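Let the Robot Kids Pick Up Trash

Posted November 17, 2022

I've been mentoring the robotics club at Bustamante for a while now, and every fall I get the same question from parents. When do they start building the one that throws things? They've seen the videos, the big arenas with the lights and the kids in safety glasses screaming their heads off while a machine launches foam balls at a net. I get it! I've screamed my head off at those too. But our club doesn't do that anymore, and I want to make the case that more clubs should quit it, or at least take a year off.

What we do is tidying. That's the whole project. The students get two arms, a piece of floor, some litter and something to put the litter in, and they have until spring to get the floor clean. No opponent, no buzzer, no bumper stickers. When I first pitched it back in August I had 27 kids on the sign-up sheet, and after I explained it I had 16. One boy asked me if it was a punishment.

So yes, I lost some. A few went over to the team at Cloltemport, which still does the arena thing and does it very well, and I hope they're having a great time. I mean that. But the 16 who stayed have learned more in one semester than my old arena teams learned in two years, and I think I know why.

An arena game is designed so that robots can play it. The balls are all one size. The floor is flat foam tile, the lines are where the rulebook says they are, and if you measure carefully enough you can write a routine that drives four feet, turns, fires, and never looks at anything. My old kids got really good at measuring. I don't want to knock that. But a snack wrapper doesn't come with a drawing! It's crumpled differently every time you drop it. It's shiny, so it confuses the camera. It's nearly flat against the carpet, and the carpet grabs at the fingertips if you come in low. Then you turn to the bottle, which is see-through (great, thanks) and rolls if you bump it. Every one of those is a real problem that grown-up engineers get paid to be stuck on, and my tenth graders are stuck on it right next to them.

Milagros Collado runs the science department and was my toughest sell. Her worry was that there'd be nothing to show. Colleges like trophies, families like trophies, and the display case by the front office was built for trophies. She's right that a clean floor doesn't go in a case. I told her to come by and watch a session, and she sat through 55 minutes of it - most of that was four kids arguing about whether to grab a wrapper by the middle or by the corner. They'd each tried it with their own hands first, with kitchen tongs, so they all had evidence. She stayed late to take a side. (Corner. I'm a middle person.)

And that's the thing I'd point to if somebody asked what a club is for. Those four weren't arguing about a score. They'd noticed that something they do every day without thinking is hard, and they wanted to know what the hard part was. I never once heard that talk in the pit area at the Pukell Regional, where mostly we talked about batteries.

There are fair complaints. It's slow, for one. The students who came for speed and noise do get bored, and by October I had to let a couple of them write the scoring script just to keep them in the room. It's also lonely without other teams. We've got one partner club, at Fimgate, and we trade notes by email, but it isn't the same as a gym full of people in matching shirts. I miss the shirts. If another school wants to try this with us next year, I'd love a meet where everybody brings their own litter and swaps it at the door. Imagine the groans.

Money comes up too. Arms aren't cheap, and neither is a season of arena entry fees, vans and hotel rooms. We stay home now, and what we saved on travel goes into parts and pizza.

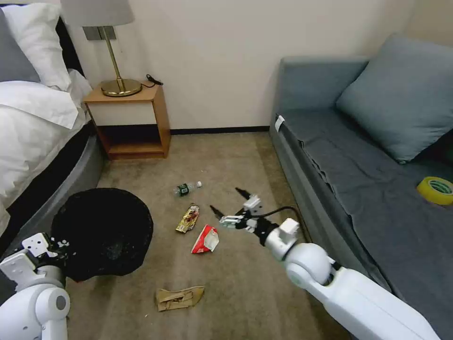 Anyway, back to the parents. What I tell them now is to ask their kid at dinner how you'd pick up a bottle if you only had two fingers and couldn't feel anything, and then to let the kid talk. A dad wrote me last week to say it went on through dessert and they ended up on the kitchen floor with a pair of chopsticks. He's asked if he can come to a session, and I've told him to bring the chopsticks.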